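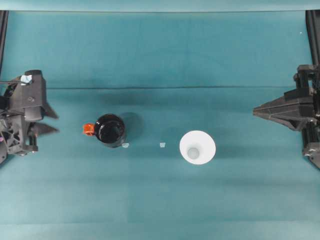
Teal cloth with the fold line still in it.

December, 6.40 a.m.

Boiler pressure had dropped again overnight. Topped up to the green band through the filling loop and closed both valves. I have now looked at every radiator joint upstairs and found no staining. The remaining suspects are the expansion vessel and the pipe under the hall floor, and I would much prefer it to be the vessel. Ifor Pugh is coming to test the charge on it, with his own gauge this time.

Outside tap isolated and drained. Lagging on the garage run is split at the elbow, so I taped it and wrote it on the list.

Pressed on with the hall curtains for Motalwood after breakfast. The cloth is a teal cotton, smooth face, closer in weight to a sheeting than to a proper curtain fabric, and it will need lining whatever Ritva Savolainen thinks of the cost. I washed a test square at 40 and measured it before and after. It lost more in the length than in the width, as expected, and I have added the difference to the cut plus a bit for the hem. The whole length is to be washed before cutting. The fold line from the bolt did not come out with a dry iron. Steam and a damp pressing cloth did better, though there is still a ghost of it at a low angle. I shall try white vinegar, one part to three of water, on an offcut first.

The colour is going to be a nuisance. Under the workroom tubes it reads green, by the window it goes blue, and Tyyne Lahtinen has already asked if I was sent two different dye lots. I was not. I checked the selvedge numbers, and both pieces are the same. I matched thread by the window and again under the tubes and chose the darker reel, as a dark stitch sinks in and a pale one shows. Needle changed to a size 80. Tension down half a turn after the first seam puckered.

Heading tape: the Purnus one is stiff and holds a pencil pleat well, but the cords fray where they are knotted. I sealed the ends with a flame, which Tyyne does not care for indoors. The Lappalainen tape is softer and costs more. Bought enough Purnus for all the windows before I had properly thought about it, so Purnus it is.

1.15 p.m.

Soup, standing up. Wichai Srisuk rang about the track for the hall. The brackets he was sent have a shorter projection than the drawing, and the curtain would foul the radiator. He will swap them, or pack them out with a block 20 mm thick – I said swap. Packing blocks always get painted badly and then I have to look at them. He also wants the drop measured from the glider eye and not from the top of the track. I had measured from the top. Sheet corrected in red and initialled.

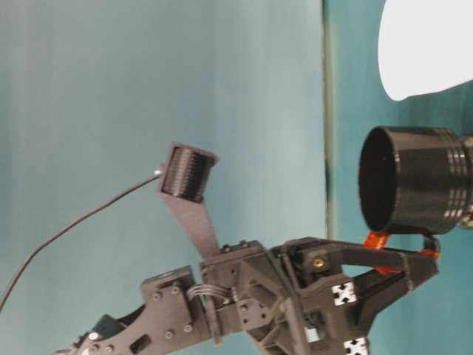

9.30 p.m.

Pressure unchanged since this morning, though the heating has been on for most of the day and that proves little. Will read it cold tomorrow before anyone runs the hot water.

Vinegar trial done. Fold line fainter on the offcut and no change in colour once dry, by window or tube. Will do the full length after the wash.

Aatos Leinonen has returned my long steel rule, with a nick near one end. Still usable if I start from the other end. Asked him for the set square as well.

To do: lining, quote for Ritva, weights for the hems, lagging for the elbow. Ifor is due at 2.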